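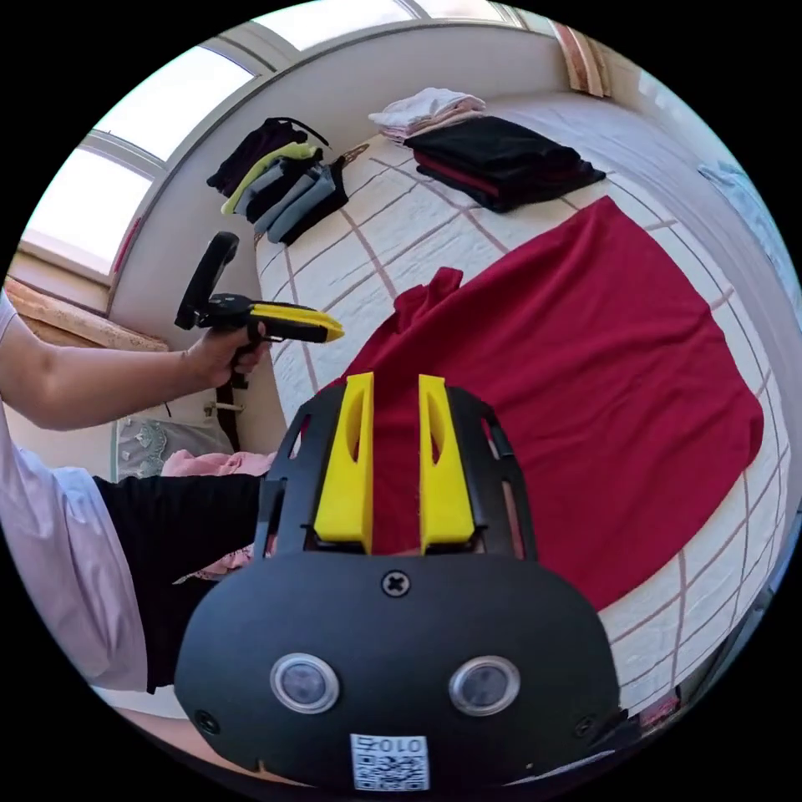 Section 3: Setting up your first wash program

Reading time: 3 min

Okay, you've got the Nukano hooked up and level, and the hoses aren't dripping. Good! Now we get to the part I like, which is teaching the washer how you do laundry. I wrote these steps after setting up mine at home and then my sister's in Ulville (she has the older control panel, so I've noted where it differs).

1. Plug the washer in and hold the Power button until the panel lights up. Mine plays a little tune. You can turn that off later in Settings, and you probably will.

2. Run one empty cycle first. Pick Cotton, hot, no detergent. There's usually some factory water left in the drum and you don't want it on your shirts.

3. While that's running, sort what you want to wash. I dump everything on the bed and make piles by color first, then by fabric. Reds and dark reds get a pile to themselves for the first couple of washes. 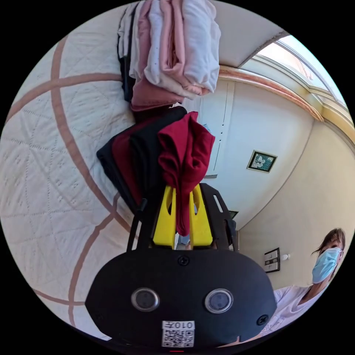
Check the care tags while you're at it, and turn sweaters inside out. If a tag has worn off and you can't tell what the fabric is, treat it as delicate.

4. Turn the dial to My Program and press Set. The display asks for a temperature. On the older panel you press Set twice.

5. Choose your spin speed with the arrow keys. I use the lowest one for knits and the middle one for nearly everything else.

CAUTION: Don't spin a single heavy item by itself, like a bath mat. The drum goes off balance and the whole thing walks across the floor. Add a towel or two to even it out.

6. Press Save and hold it for 3 seconds. You'll see a number blink. That's your program slot, so write it down somewhere!
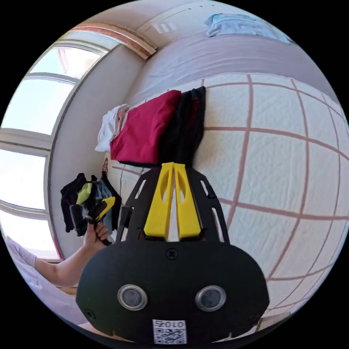
Once the load is done, get it out soon, especially anything you're going to fold without ironing. I leave the door open a crack afterward so the rubber seal can dry (if you have small kids or a cat, keep the laundry room door shut).

NOTE: The Dudek drain filter is behind the small flap at the bottom right. Clean it every 2 months. Put a shallow dish under it before you unscrew the cap, and go slowly.

7. To run your saved program, turn the dial to My Program, pick the slot number and press Start. If the display shows 34, the door isn't latched. Push it firmly until it clicks and try again.

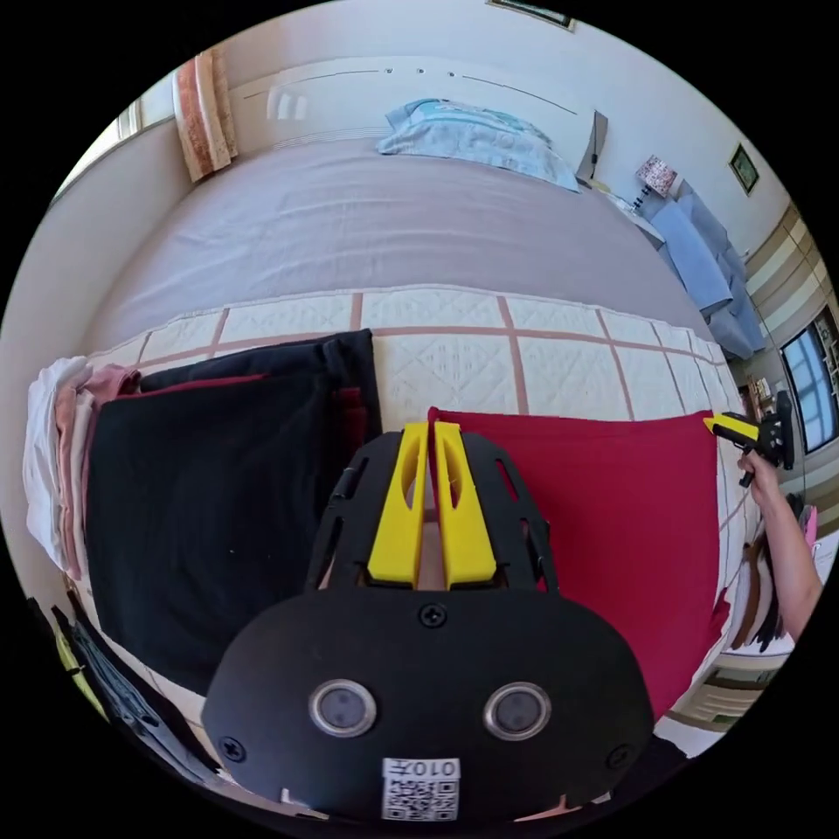

Teresa Mazurek: My 34 wouldn't go away even with the door shut tight. There was a sock caught in the hinge side of the seal, so look there before you call anyone. Also, the saved slots got wiped when we had a power cut in December, and I had to do steps 4 to 6 over again.

Thanks, Teresa. I've had slots survive a short outage, but keep that written list taped inside a cabinet door.

Related
Section 2: Leveling the feet and connecting hoses
Section 4: Detergent drawer and softener
Stain chart for knits and cottons
Tinance extended warranty form

Contact | Copyright Nukano Owners' Guide | Back to top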